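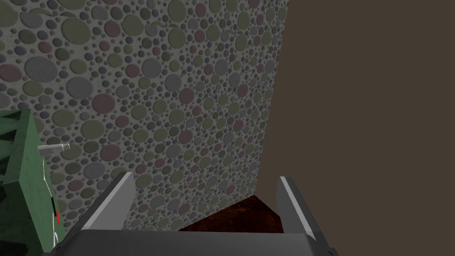
PLORKSTEAD – The Gavalas Folk Music Series will open its spring season on Saturday, April 20, 2019, with a double bill by the string band Urkell and the vocal quartet Zinell. The concert begins at 7:30 p.m. in the Gavalas Room on Mill Street. Doors open at 6:45.

Urkell plays fiddle, banjo, guitar and upright bass. The band's set will draw on dance tunes its members learned at house parties and summer music camps, along with several waltzes of their own. Their second album, "Low Water Road," came out in December and will be on sale in the lobby.

Zinell sings without instruments. The group's program mixes shape-note hymns, work songs and ballads, and the singers often teach the audience a chorus before they start. For this show they will also perform a new set of river songs written for the Plorkstead series. The two groups have not shared a stage before and plan to close the evening together.

The program will run for a little over 2 hours, including one intermission. Coffee, tea and baked goods will be sold before the show and during the break. Outside food is not allowed in the room, but water bottles are fine.

**Tickets**

Tickets are $18 in advance and $22 at the door. Students with a current ID pay $10, and children under 12 get in free with an adult. The Gavalas Room has 109 seats, and 104 of them are general admission. The rest are held for wheelchair users and their companions until 15 minutes before the concert, and can be reserved when buying tickets. There are no assigned seats otherwise.

Advance tickets are sold through the series website and at the front desk of the Gavalas Room on weekday afternoons. Phone orders are not being taken this season. Tickets can be exchanged for another concert in the series up to the day before the show, but they cannot be refunded unless a concert is canceled.

**Afternoon workshops**

Both groups will lead workshops at 4 p.m. on the day of the concert. Urkell's session is for fiddle and banjo players who already know a few tunes and want to work on playing for dancers. Zinell's session covers basic harmony singing and is open to anyone age 14 or older. No music reading is needed for either one.

Each workshop lasts an hour and costs $12, or $8 with a concert ticket. Players should bring their own instruments. Small recording devices are welcome in the workshops – video is not. Recording of any kind is not permitted during the concert.

**Parking and access**

Free parking is available in the lot behind the building, with more spaces on Mill Street after 6 p.m. The entrance from the lot is level, and the restrooms are on the same floor as the concert room. Assisted listening headsets can be borrowed at the front desk. People who need large-print song sheets should ask when they order.

**About the series**

The Gavalas Folk Music Series presents traditional and newly written acoustic music in Plorkstead each spring and fall. The rest of the spring schedule is posted on the series website – dates for the fall season will be added over the summer.

Media requests, including press tickets and interviews with either group, should be sent through the contact form on the website.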